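## 4. Setting the dish rack timer and the rinse cycle

Your Wavalow countertop dishwasher arrives knowing nothing about your kitchen, your water or your tolerance for noise at night. Twenty minutes with this section will fix most of that. Keep the inlet hose connected and the door shut until you're told otherwise, or the machine will beep at you until one of you gives up.

### 4.1 Water hardness

1. Press and hold **Mode** until the display shows `H`.
2. Tap **Mode** to step through the settings, from `H0` (soft) to `H5` (Bedbridge, where the kettle is mostly limestone).
3. Let go and wait. The display blinks twice and goes dark. It has heard you.

> **Note:** If you don't know your water hardness, your water company does. Failing that, look inside your kettle and be truthful with yourself.

### 4.2 Delayed start

1. Load the basket and add detergent.
2. Close the door until it clicks. A soft thud doesn't count.
3. Press **Delay** once for each hour you want to wait, up to 19.
4. Press **Start**. The clock symbol lights up.

To cancel, hold **Delay** until the clock symbol goes out. Opening the door also cancels it, a fact usually discovered at breakfast.

> **Caution:** Don't use liquid detergent with a delayed start. It will wander off into the sump long before the wash begins, and your plates will get a nice warm shower and very little else.

### 4.3 Loading

The lower basket takes plates, bowls and anything with a solid base. The clip-on shelf takes cups and light plastic. Face everything toward the spray arm, then spin the arm by hand. If it hits something, so will the water, and the something will lose.

Lightweight plastic needs the shelf and the shelf needs its clip. Without the clip, small items get airborne, land on the heating plate and come out a more relaxed shape than they went in. Bottles go in upside down with their caps off, and paper labels come off first unless you enjoy picking pulp out of a filter.

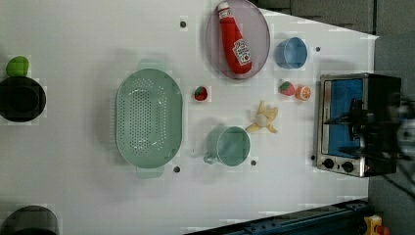 **CATEGORY C: PLAY KITCHEN AND OTHER SMALL PLASTICS**

1. Check the maker's marking. No dishwasher symbol means hand washing, however firmly a four-year-old insists.
2. Use the **Eco 2** program only.
3. Switch **Hot Dry** off. The flame symbol should be dark.
4. Leave the door ajar when the cycle ends and let the load cool before you touch it.

Anything with a battery, a sticker or a voice stays out of the machine.

### 4.4 Resetting after a power cut

1. Unplug the machine and count to ten at a normal speed.
2. Plug it back in. If `E7` appears, press **Start** and **Delay** together.
3. Wait for the pump to stop. It sounds like gargling, and it's supposed to.
4. Set the water hardness again (see 4.1). Sorry.

If `E7` comes back, close the tap and order inlet valve 2542 from the Drarkside parts desk. Don't open the rear panel to have a look. People who have had a look make up most of the parts desk's Thursday.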